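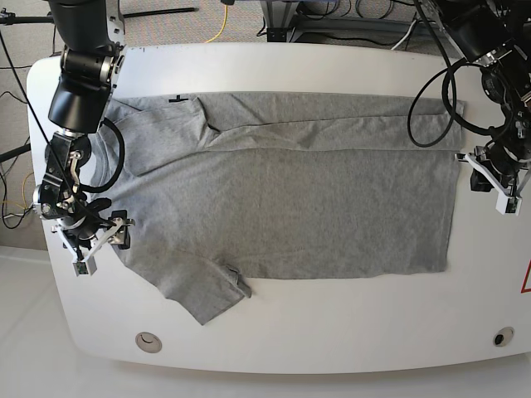
M. Petkov

Chapter 9
Folding Knit Clothes

In Chapter 8 you learned to sort the clean laundry. Now we come to the folding table. Many students think that folding is something they know already from home, and then they see their shirts on the shelf after one week. This chapter begins with the most common piece, the gray cotton T-shirt with short sleeves. When you can fold it well, the sweatshirt and the polo shirt will give you little trouble.

A knit fabric is made of loops, so it stretches in the hand. A woven shirt keeps its line when you pull it – a knit shirt moves away from you and makes waves. For this reason we lay the shirt flat first and smooth it from the middle to the sides. The sleeves come later.

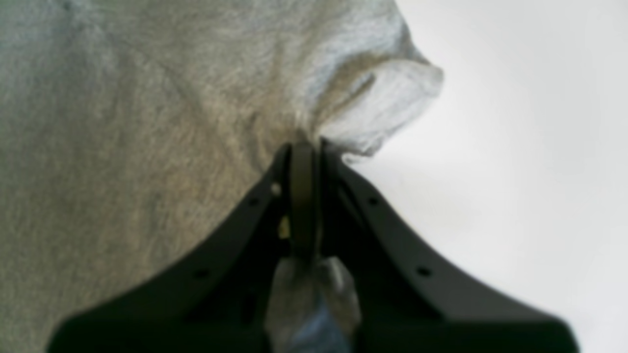
Where should I hold the fabric when I lift it?
Hold it near a seam or at the hem, with a small pinch. The seam is stronger than the cloth beside it and it does not stretch so easily.

Before you fold, clear the table. Keys, coins, buttons and other small hard things should be put in the tray, also when they are your own. In the Zastley course we work on a table 65 centimeters deep, and a shirt of adult size needs nearly all of it.
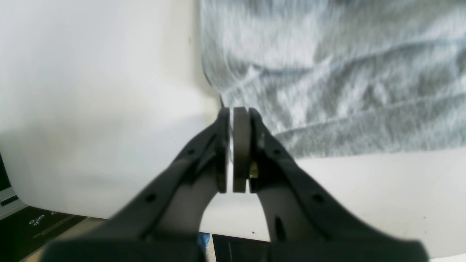 Fig. 9.2 A small dark gray disc, held on its edge.

The words in this chapter are few. A "band" is a long narrow fold along one side of the garment. A "crease" is a line which you make on purpose, and a "wrinkle" is a line which you did not want. If the band has wrinkles, open it again and smooth the cloth under it. Do not press them flat with the hand, they will only become sharper.

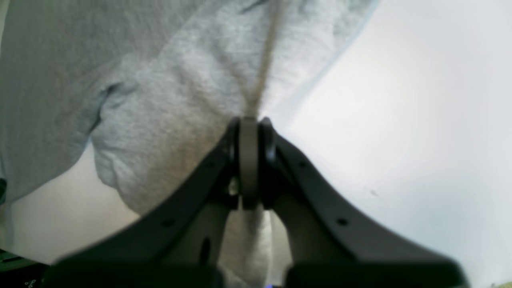
How many shirts can be put in one pile?
The Bumar shelf used in our exercises takes 14 folded T-shirts. With a higher pile, the lowest shirts lose their shape and the pile begins to lean.

Read section 9.1 before the Thursday practice, and bring two T-shirts of your own, one thin and one thick. They should be clean but they do not have to be ironed.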